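Cada peça no seu lugar (ou quase)

Quem tem brinquedos de encaixar em casa sabe como é: a caixa bonita dura uma semana, depois rasga nos cantos e as peças vão parar debaixo do sofá. Cá em casa perdi a conta às vezes que pisei um bloco descalça! Por isso fui juntando uns truques, uns meus e outros roubados à minha amiga Ylva Bråten, que tem ainda mais jogos do que eu.

O primeiro é guardar a base deitada, sempre, no fundo da gaveta. De pé ocupa menos, eu sei, mas depois tomba e leva tudo atrás. As peças grandes e compridas vão por cima, ao lado umas das outras, e as pequenas num saquinho de pano com cordão – o meu é de 1995, feito pela minha avó, e ainda aguenta.

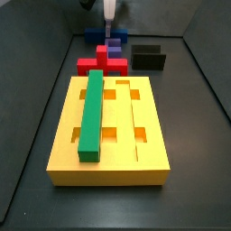
Para limpar, nada de complicações. Um pano de microfibra só humedecido, duas gotas de detergente da loiça, e a seguir um pano seco. Nos buracos e nas ranhuras, onde o pó adora instalar-se, uso um pincel macio de pintura (uma escova de dentes velha também serve, desde que não esteja muito áspera). Cotonetes só para os cantos mais teimosos, que largam fiapos.

Antes de arrumar, passo os olhos pela base: se ficou um espaço vazio, procuro logo a peça em falta. Deixar para amanhã é despedir-me dela. E separo tudo por cores, o que os miúdos acham muito mais divertido do que "vai arrumar isso".

Ah, e etiquetas! Fita-cola de papel e caneta grossa, coladas na frente da gaveta. Quando o jogo muda de sítio, arranca-se e faz-se outra – um rolo de 20 metros dá para anos.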